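Thread on the new evidence intake rules for the Eleck patrol division, in effect from August. I work on the property room side, so this covers storage and paperwork. Lab questions go to Prurnora.

1/ Suspected powders are no longer field tested at the roadside. The officer double-bags, seals, initials across the seal and logs the time. Testing is done at the Prurnora lab.

2/ Gloves are nitrile, changed between items. The old latex stock has been pulled from all 52 patrol cars. If you still have a box in a go bag, turn it in at the Pemow substation.

3/ Every sealed bag gets a barcode at intake. We had 1044 items on handwritten tags when the audit opened. Roughly 100 are left to convert, mostly cases from the Ametepe side of the county.

4/ Sealed bags are weighed with packaging, and that gross weight goes on the form. Net weight comes from the lab. The two numbers will differ. Please stop calling us about it.

5/ Temporary lockers at Pemow are cleared at 6 a.m. and 6 p.m. Anything placed after the evening pickup stays locked until morning, and the log should show that gap.

6/ Naloxone: two doses per car, checked at shift change. Expired doses go in the marked bin at the substation. Replacements ship in cases of 20.

7/ The revised form has a separate line for the second officer's initials. Forms with that line blank get returned the same shift.

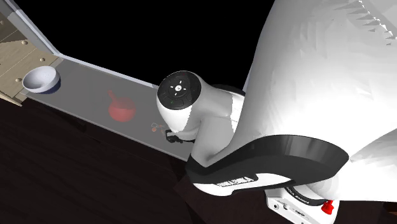
8/ Old forms are accepted through the end of the month. After that the intake desk will have you fill out a new one before it takes the bag.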